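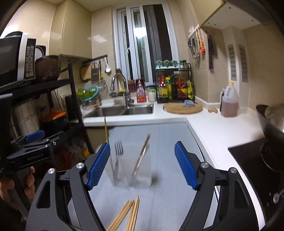
Making your own oat crackers is one of the nicest ways to spend a free hour, and you need far less kit than the recipe books make out! I've been baking these for years and I still get a little thrill when a tray comes out crisp. The tools that matter are the ones you probably keep standing in a holder on the side: a metal fork with four tines for pricking the dough, and a long thin wooden chopstick for mixing the water in. A chopstick is much better than a spoon at this stage, as it stirs without squashing everything into a lump. Add a rolling pin and a flat baking tray and you're set.

What goes in

200 g medium oatmeal
80 g plain flour, plus extra for rolling
Half a teaspoon of salt
2 tablespoons of sunflower oil
Hot water from the kettle, added a splash at a time

I use the medium oatmeal from Plokley, which comes in a paper sack and has a lovely toasty smell. Porridge oats will do if you whizz them in a blender first – stop while there's still a bit of grit in them.

Making the dough

Heat the oven to 180°C (160°C fan). Tip the oatmeal, flour and salt into a wide bowl, then drizzle in the oil and rub it through with your fingers until you can't see any dry patches.

Pour in a splash of hot water and stir. Keep going, splash by splash, until the dough just holds together when you press it. Oatmeal is slow to drink, so leave the bowl alone for 11 minutes with a tea towel over it. The dough will feel firmer afterwards, and if it crumbles you can work in another teaspoon of water.

Rolling and pricking

Flour the worktop well and roll the dough out as thin as a pound coin. The edges will crack a bit (mine always do), so pinch them back together and carry on. Cut into squares with a knife, or use a glass if you like them round. Gather up the scraps and roll them again.

Now the fun part! Prick each cracker all over with the fork, going right down to the worktop. The holes let the steam out and stop the middles puffing up. I do three neat rows on the squares and go a bit wild on the round ones.

Baking

Lay the crackers on an ungreased tray and bake for 20 minutes, turning them over halfway. They should be dry to the touch and just starting to colour at the corners. Let them cool on a wire rack – they crisp up as they go cold.

They keep for a week in a tin with a tight lid. Any that go soft can have five minutes in a warm oven. Try them with a strong cheddar and plum chutney, or with butter and honey while they're still a tiny bit warm.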